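Keeping Building Bricks Sorted by Color: What Works on Our Table

Posted by Lucero Pacheco in Storage and Small Things

Since May I am taking care of the building bricks at a toy library in our neighborhood. Before this I thought that sorting bricks is a job for children on a rainy afternoon. Then I opened the first donated sack and I changed my opinion. Please find my tips below, and excuse me if some of them are obvious to you.

Sort by color first, and by shape only if you must. Many people will tell you the opposite, and for the very small bricks they are right, because the eye can't find a small shape in a heap of one color. For the large bricks I prefer color. A child who wants an orange tower asks for orange, and the big shapes are easy to see.

Work with one color at a time. Pour the mixed bricks on a sheet, take out all the orange ones, and put them in a shallow tray. Only then start with the next color. I tried to do five colors together and I made so many mistakes that I had to begin again.

Choose a tray of a different color than the bricks. Orange on blue is very good, also for people who don't see so well. Red bricks in an orange box are a punishment.
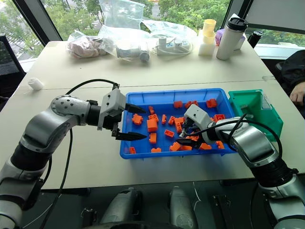

A low tray is better than a deep box for the sorting itself. In a deep box the small square bricks always go to the bottom, and you must dig with the whole hand. In a low tray you can push everything to one side with the palm and look at it properly. Keep the deep boxes for the shelf.

It helps also to have a second bin touching the tray, so the bricks travel a short way and don't fall on the floor. Put the label on the bin before you fill it. My friend Hanne Ravn writes her labels in pencil first and she is right, as the plan always changes after the first hour.

About washing. Large plain bricks can go in a basin with warm water and a little dish soap. Use an old toothbrush between the studs and in the hollow side. Rinse them, shake them, and leave them with the hollow side down on a towel for one night. Anything with a battery, a sticker or printed paper stays out of the basin and is cleaned with a damp cloth.

Look for strangers before you close the box. In every set there will be some object which is not a brick, and it likes to hide under the long pieces and the flat plates.

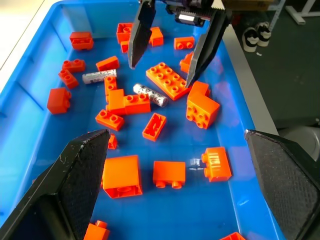

I keep a small jar beside me for such things. Coins, pen caps, batteries, parts of other toys, all go in the jar and I decide about them at the end. Batteries you should take out immediately, also the old ones, and bring them to a collection point.

Don't fill a box to the top. Leave the space of one hand under the lid, or the children will pour out everything to reach one plate. Our biggest box holds 34 large bricks in this way and a child can still carry it.

If you have bricks of two sizes, store them on different shelves. The small ones go up high when there are babies in the house.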